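Balcony Garden > Drip Watering > Fluvau Starter Kit > Set-Up Guide
41 shares | 9 comments

Section 3: Setting up your Fluvau drip kit

Welcome to the fun part. By the end of this section your pots will be watering themselves, and you'll have a free hand for the coffee. Set aside an afternoon for it the first time (Saturday is perfect if you like to putter), and don't worry if you've never touched a drip line before. The tubing is forgiving and almost every joint can be pulled apart and pushed together again.

The steps below assume that you have unpacked the kit as shown in Section 2 and that the tubing has been lying loose for an hour. Tubing straight out of the bag remembers its coil and will fight you all the way along the railing!

You will need

The Nivex timer, with its cap and four AA batteries
The main line (the thicker black tubing)
12 drippers and their thin feeder tubes
The Gethin filter, which looks like a short fat thimble with a screen in it
Tees, end plugs and the bag of clips
Sharp scissors or garden snips
A mug of hot water
A measuring cup

3.1 Laying out the main line

1. Put your pots where you want them to live. Move them now, while they're light. A big planter that has just had a drink is no joke to shift.

2. Run the main line along the back of the pots, starting at the faucet or the tank. Leave a hand's width of slack at each corner. It looks sloppy at first, but the tubing shrinks a little on cold nights and will pull itself off the tees if it's stretched tight.

3. Clip the line down every second pot. The clips go on with the open side facing you.

4. Cut the far end square and leave it open for now. Don't plug it yet! You'll flush the line in step 11.

Note: If you have a Trenton railing planter, the line goes through the molded slot in the back wall. The slot is snug. Dip the end of the tubing in the hot water for a few seconds and it will slide right through.

3.2 Adding the drippers

5. Stand by the first pot and cut the main line straight across. Warm both cut ends in the mug, then push a tee in until the tubing meets the second ridge. You'll feel it stop.

6. Push a feeder tube onto the leg of the tee. Trim it so that it reaches the middle of the pot with a bit to spare.

7. Fit a dripper on the other end and stake it in the soil, two fingers away from the stem. Tomatoes and peppers like two drippers, one on each side. Herbs are happy with one, and rosemary would really like you to forget about it.

8. Carry on down the line. You'll be fast by the third pot, I promise.

Caution: The tees have a sharp molding edge on one side. Push with your palm on the flat back of the tee and keep your thumb off the edge.

Caution: Hot water from the kettle will soften the tubing too much and leave it oval. Hot water from the tap is plenty.

3.3 Connecting the filter and timer

9. Screw the Gethin filter to the faucet by hand. The arrow on its side points away from the faucet. If you put it on backward the water still runs, but the screen clogs in days and it's a pain to rinse.

10. Put the batteries in the Nivex timer and screw it on below the filter. Hand tight is enough here too. If the joint weeps, take it apart and look for the rubber washer, which loves to stay behind in the packaging.

11. Press and hold the drop button for three seconds. Water will run through the whole line and out of the open end, so aim that end into a bucket. Let it run until it comes clear, press the button again to stop, and push in the end plug.

Note: Running from a tank instead of a faucet? Leave the timer's inner disk out (it's the small white one with a hole in the middle) and set the tank at least as high as your knee. The timer needs that disk at full house pressure and can't push water past it from a tank.

3.4 Setting the amount

This is my favorite bit, because you get to see what your plants are really drinking. The factory setting is far too generous for a small balcony, and most people end up turning it down.

Take one dripper out of its pot and hold it over the measuring cup. Press the drop button and let the timer run one normal cycle. With the dial at 3 you should catch close to 12 ounces, or 354 ml if your cup is marked that way. Turn the dial up one notch and run it again. A dripper at dial 5 gives 800 ml in a cycle, and that is a lot of water for anything smaller than a bucket-sized pot.

If a dripper gives much less than its neighbors, unscrew its cap half a turn. If it gives nothing at all, pull it off, blow through it, and check that the feeder tube isn't pinched under the pot. (It's nearly always pinched under the pot.)

Suggested starting points:

Seedlings and small herbs: dial 1, once a day
Lettuce, chard, flowers in window boxes: dial 2, once a day
Peppers, beans, strawberries: dial 3, once a day
Tomatoes in large pots: dial 3, twice a day once the fruit sets

All the drippers on one line share the same dial, so set the dial for the middle of the pack and use the dripper caps to fine-tune the rest. Give any change two or three days before you judge it. Stick a finger in the soil up to the second knuckle. Cool and a little damp is just right.

3.5 Choosing a start time

Early morning is best. I run mine at 5:30 and the pots have had their drink before the sun comes over the railing. Evening works too, though slugs will thank you for it.

To set the start, turn the outer ring until the sun mark lines up with the hour you want, then press the ring down until it clicks. The timer counts from the moment you hear the click. So if you set it in the evening for a morning start, check the little moon light is on as well — without it the timer thinks it's daytime and will start half a day off.

Caution: Check where your extra water goes before you leave the kit to run by itself. Put saucers under the pots and look at them after the first full cycle. Wet saucers are fine. Full saucers mean the dial is too high, and your downstairs neighbor will find out before you do.

3.6 Before the first frost

Take off the timer and the filter and bring them indoors. Pull the end plug, lift the line at the faucet end and let it drain. The tubing and the drippers can stay outside all winter. In April, start again from step 9 and replace any dripper that has gone chalky.

Go on to Section 4 for adding a second line.

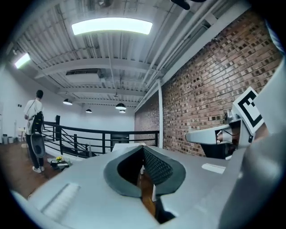 Ottilie Branscombe

I update this guide each spring when I put my own line back together. If a step tripped you up, leave a comment with the step number and the dial setting you were on, and I'll do my best to make it clearer.

9 comments | 41 shares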